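4.3 Caring for the tabletop

The Lirkia table is sold with an oiled wood top. The catalog calls the finish "worry free." Treat that as advertising. Oil slows a spill down, and that is all it does.

1. Clear the top before you wipe it. Pushing a cloth around the feet of a stand leaves a ring of grit, and grit scratches.
2. Blot spills with a dry cotton cloth. Do not rub.
3. Wipe along the grain with a damp cloth, then a dry one.
4. Leave the top bare for 20 minutes before putting anything back.

NOTE: A dark patch may be water, oil or an old stain, and looking at it won't settle the matter. Press a paper towel on it. If the towel comes away clean, wait overnight and check again in the morning before you reach for sandpaper. 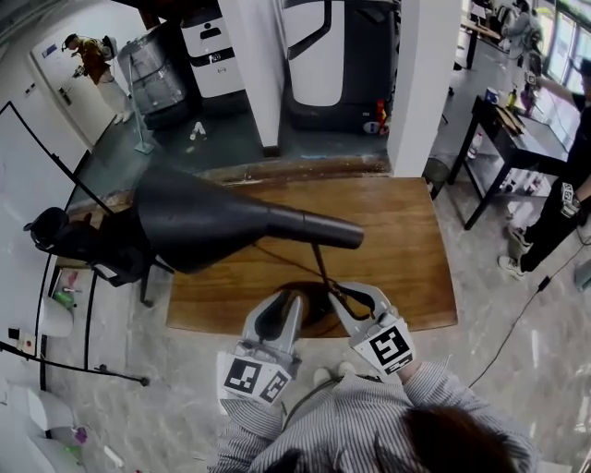

Husar, writing in from a shared workshop, doubts the overnight wait does much: theirs went 16 hours and the patch looked the same, and only a fresh coat of oil evened it out. We don't dispute it. Waiting costs nothing, though, and oil over damp wood can turn cloudy.

5. If the patch is still there, sand lightly by hand and re-oil the entire top. Spot oiling shows.
6. Stands with metal feet should sit on felt pads. Check the pads each December. They fall off more often than the package suggests.

CAUTION: Do not use "restoring" sprays. Bukex sells one that claims to lift any mark in one pass. We tried it on an offcut and got a shiny patch with the mark still under it.

CAUTION: Run cables off the nearest side of the table and keep them out of the walkway. A cable pulled by a foot takes whatever is on the table with it.

Replacement felt pads are part 107. Any felt of the same thickness will do as well.

© Estevska Furniture | Contact customer service | Back to top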